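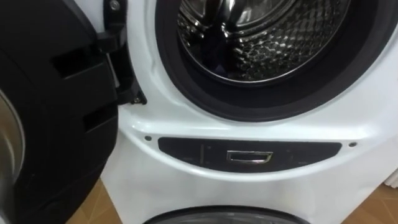 Morenike Nwachukwu replied that the arm is the wrong line to start the budget from, and that a door, a rubber seal and the drum should each have a line of their own before any supplier is asked for a price. Her full post is further down.

Budgeting for a mobile arm to load and unload front-loading washers
Posted in: Equipment and purchasing

Hoi-yan Tang

I have to put a purchase plan together for a small automation trial at the Finivport laundry room. The work is loading and unloading front-loading washing machines: open the door, put the load in, shut the door, and later take the load out into a trolley. Detergent stays manual for now. So does sorting. The room handles 106 loads a week at present, nearly all of them sheets and towels.

Facts as far as I have them:

The machine is a white front loader with a black door hinged on the left. The drum mouth has a thick black rubber gasket with an inner lip that folds in towards the drum. There is a second round door directly beneath, so the height range matters as well as the reach. The floor is tiled.

The gap between the open door and the nearest obstacle on that side is 300 mm, measured with the door swung as far as it goes. I can't move the machine, the drain is fixed.

I have had outline offers from Cemov and Herkau. Cemov proposes a single arm on a wheeled base with a two-finger gripper. Herkau proposes two arms on a lifting column, also on wheels, with a choice of grippers. Both offers cover hardware, a software licence and two days on site. Neither mentions the door at all, and neither mentions what happens when a sheet gets caught in the seal.

What I would like to know:

What should be in the budget that is missing from offers like these?

Is a second arm worth paying for on this job?

Is it sensible to rent first? Cemov will rent. Herkau will not, although they have hinted at a buy-back.

The plan has to be in by September. I am less interested in which brand than in what the lines of the spreadsheet ought to be.

Morenike Nwachukwu

I did a similar exercise for a hotel laundry and got the first version badly wrong, so take this as a list of things I left out.

Arm and base. You have this already. Ask for the payload at full reach, with the gripper fitted, and check whether the gripper's own weight has been taken off the figure. A saturated bath sheet is a different item from a dry one. Weigh your worst load after a failed spin and send suppliers that weight.

Height range. With one door above another you need the wrist to get in low and high without the elbow hitting the open door. An arm on a fixed-height base may manage one of the two doors and not the other. Ask for both doors to be shown in the reach study. If the supplier wants to charge for a reach study, pay it. It was the best value line in my whole budget.

Door. A left-hinged door that stands open beside the drum mouth takes away most of the approach from that side. The arm will have to come in from the front or from the right. Send a drawing with the door open, dimensioned, and mark your 300 mm on it. Ask which side the base will park on and whether it can still do so with a trolley in place. Budget for opening and closing as a separate task from loading. In my case it was quoted separately in the end, after I had signed, and it was dearer that way.

Gripper. Two fingers will pull cloth out of a drum quite well. They are poor at clearing the last item, which tends to lie flat against the back or sit behind the lifter. Get a price for at least one alternative set of fingers and a spare of each. Treat fingertips as a consumable. Do not accept bare metal tips anywhere near the gasket. A torn gasket means a leaking washer, and the washer supplier will take an interest in how it was torn.

Gasket. Put in one spare gasket per washer and the labour to fit it. Also ask your washer supplier in writing whether mechanical loading affects the warranty. Mine said yes, then no, then asked for a force limit on the door. Get this before you order.

Sensing. The inside of a drum is awkward for depth cameras. Bright metal with a raised pattern all over gives glare in some spots and nothing in others, and the bottom of the drum is in shadow. Budget for a wrist-mounted light and for time spent setting it up. If the offer says "vision included", ask what it was tested on. A cardboard bin is not a drum.

Fault handling. Cloth caught between door and gasket will be your most frequent stop. You need a person available to clear it, and their time belongs in the running cost. I put down half an attendant for the first quarter and it was not generous.

Training data, if the system learns from demonstration. Someone has to steer the arm through the job many times over, in your room, on your machines. Find out who does it, who pays for it, and who keeps the recordings. Herkau's standard terms when I read them had the customer supplying the operator. Check whether that is still so.

Floor and power. Tiles are usually fine for wheels, though grout lines can shake a tall column enough to upset a camera. Ask about water protection for the base. Charging point: include the electrician.

Safety assessment. Separate line, outside supplier, not the arm vendor.

On the second arm: for unloading, one is enough. For the door, one is enough if you can live with a pause while it changes position. Two arms earn their cost on loading big flat items, where one holds the bundle together and the other pushes. You say nearly all sheets and towels. I would ask both vendors to show a double sheet going in, uncut footage, with the door shut afterwards and no corner in the seal. If Cemov can do that with one arm, you have your answer.

On renting: yes, with conditions, see the other replies, someone is bound to cover it.

pegbasket

Just buy the cheapest one. They all use the same motors.

Or buy a barrier washer and a tilting trolley and leave robots out of it, which is what I would do.

Yang

Covering the renting part.

Rent if the rental includes support and if the rent counts towards purchase. Without the second condition you will pay for the commissioning work twice. Ask Cemov for three things in the contract: a fixed share of rent credited on purchase, the same unit kept if you buy, and a named response time for faults. A replacement unit of the same model will still need its camera calibration and taught positions checked, so "same unit" is worth asking for.

Set the length of the rental from the loads and not from the calendar. At 106 loads a week a month's trial sounds ample, but the first part of it goes on setting up and you will not be running every load through the arm. I would not judge anything before it has done two full weeks without the vendor's engineer in the room.

A buy-back hint has no value until there is a price and a date against it. Ask Herkau to write in the condition the unit must be in. Lint gets into everything, and "fair wear" in a laundry is not fair wear in a warehouse.

One disagreement with the long answer. I would not pay for alternative fingers at the start. Run the standard ones with soft pads, record which items get left behind, then specify. Spare pads, yes.

Also missing so far: removal. If the trial fails, somebody has to crate it and take it away. It was left out of our contract and the thing stood in a corridor until the following spring.

Hoi-yan Tang

Thank you, this is what I was after. The reach study and the washer warranty had not occurred to me. I have written to the washer supplier this morning and will ask both vendors for the double sheet.

pegbasket: a barrier washer would need the wall taken out. It was priced before my time and turned down.

Yang, on removal, did you end up paying for it yourselves, or was it split with the vendor?

Yang

Split, after some correspondence. They paid for the crate and we paid the haulage.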